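Jisa Data Collection / Tickets
Ticket: Left gripper loses bag fabric during book packing episodes
Status: Monitoring
Opened by: Róisín Flanagan
Station: Zurkusero 2
Task: books into tote, two arms
Priority: Normal

Opened Monday, July 15, 2024

Episodes from this morning's batch are being rejected at review. 29 of 161 so far. In the rejected ones the left gripper closes on the tote, the operator starts moving a book in with the right arm, and the left gripper position jumps in the log. After that the bag is not held and the operator has to regrab. Reviewers mark it as a failed hold.

Tried so far:
Restarted both leader arms. No change.
Swapped operators at the break. Same thing with the second operator.
Recalibrated left gripper open and closed limits. Fewer jumps for a while, then back.

Update 1

Went through the rejected episodes against the joint log. The jump lines up with the left wrist turning past the point where its cable gets pulled. With the shelf placed behind the bag, operators come in over the bag from the left and press down on the upper part of the fabric while the right arm brings the book across. The cable has to make a high loop to get there.
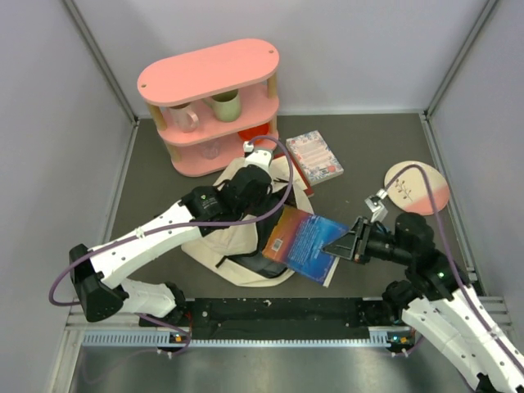

Update 2

Checked the connector at the left wrist. It was seated but could be moved by hand. Pushed it home, added a second tie on the upper segment and left more slack between the tie and the gripper. Ran 19 test episodes with no jump in the log. Not counting these toward the batch.

Update 3

Question from Vidal: can the rejected episodes be kept as recovery examples? Answer for now is no. The recorded gripper position is wrong during the jump, so the action labels are wrong too. If someone wants to trim them to the part before the jump, the originals are still in the Fastbridge upload folder under rejected. Please don't rename them.

Still open:
Same cable check on the right arm
Add cable slack to the start of shift checklist
Rerun the missing episodes with the same layout, shelf and dishes included

Leaving this on Monitoring until the rerun is reviewed.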